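Reviews > Storage > Bins and Tubs

Drovell Deep Storage Bin, grey
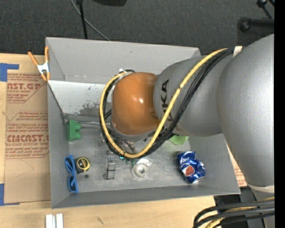

What it's like to live with

I wanted one place for things that have no place. The Drovell bin cost £28 and is grey, a colour chosen, I assume, by someone who was asked to choose and declined. The walls are tall and they slope, so anything you throw at one slides politely to the bottom and stays there.

The bottom is where I have my doubts. Mine picked up light scratches early on and now has the look of an old baking tray. Small things also creep to the sides. Sunglasses go flat against the wall and have to be fished for, and a toy block with studs on it will find your knuckles before you find it.

Still, I've had it since June and it hasn't split, wobbled or marked the table. The Livov tub I had before managed 11 weeks — and had a lid, which I lost in it.

No dividers, no handles worth the name. Buy it if you own clutter and have made peace with it.

Related reviews
Livov Lidded Tub
Semov Stacking Crates, set of three
Dhanial Drawer Trays

Contact us | Back to top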